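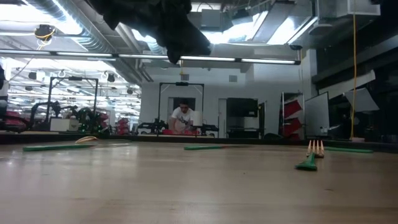 Product Evaluation Technician, Kitchenware
Idlow Materials Testing
Reference 3444

Idlow is an independent test laboratory for household goods. We are hiring one full-time technician for the kitchenware section, which measures wear, dimensional stability and surface change in utensils, boards, storage containers and small hand tools. The position reports to Na-rae Noh, Section Lead.

The section works to written test methods supplied by clients or drafted in-house. Most methods run over several weeks and involve repeated conditioning cycles, with measurements taken at fixed intervals. The technician will be responsible for a set of active test series at any given time and for the records that go with them.

Duties

Receive and log samples in Plodero, our sample tracking system. Assign sample numbers, record condition on arrival and note any packaging damage.

Prepare samples for conditioning. This includes weighing, marking, drying to constant mass and sorting by batch.

Run wash cycles, immersion tests, heat exposure and load tests on wooden, silicone, nylon and stainless steel items. Handle-to-head joints are tested in bending and in torsion.

Measure length, thickness, warp and mass before and after each interval. Record readings at the bench at the time they are taken. Readings copied later from loose paper are not accepted.

Rate surface change against reference panels. Ratings are made by two people working separately and compared afterward. Where the two ratings differ by more than one grade, a repeat rating is made the next morning.

Calibrate balances, calipers and the two conditioning cabinets according to the posted schedule. Report drift to the Section Lead before any further samples are run on the affected equipment.

Draft the results section of client reports. The Section Lead writes the discussion and signs the final version.

Required

Associate degree in a technical or scientific field, or two years of work in a test, inspection or quality control laboratory.

Competence with calipers, micrometers and analytical balances.

Working knowledge of spreadsheets, including basic statistics (mean, standard deviation, control charts).

Clear written English. Reports are read by product engineers and by purchasing staff, and the results section must be understandable to both.

Normal or corrected color vision, confirmed by a short screening test at interview.

Ability to lift 40 pounds and to stand for extended periods.

Preferred

Experience with wood and wood finishes, in particular moisture movement across and along the grain.

Experience with adhesive joint testing.

Familiarity with the Joshi fatigue rig or a similar cyclic loading machine. Training is provided for candidates who have not used one.

Hours and location

The laboratory is in the Pristel Building, second floor. Standard hours are 8:00 a.m. to 4:30 p.m. with a 30-minute unpaid lunch. Some immersion series require a reading at 7:00 a.m. or 6:00 p.m.; these are shared among the technicians by rota and the time is taken back within the same pay period. There is no night work. The position cannot be done remotely.

Pay and benefits

Pay is hourly and is set by grade. New technicians start at Grade 2 and are reviewed after six months. Benefits include medical and dental coverage from the first day of employment, a retirement plan with employer match, and paid time off. Safety footwear and lab coats are supplied.

How to apply

Send a resume and a cover letter of no more than one page. Quote reference 3444 on both. The cover letter should describe one measurement procedure you have carried out repeatedly, the instrument used, and the main source of error in it. Applications without this paragraph will not be considered.

Short-listed candidates will be invited to a two-part interview. The first part is a bench exercise lasting 87 minutes, in which you will measure a set of samples from a written method and enter the results. The second part is a conversation with the Section Lead and one technician. Please bring reading glasses if you use them.

Applications close at 5:00 p.m. on the last working day of February. Questions about the duties may be addressed to Na-rae Noh through the laboratory front desk. Questions about benefits go to the personnel office.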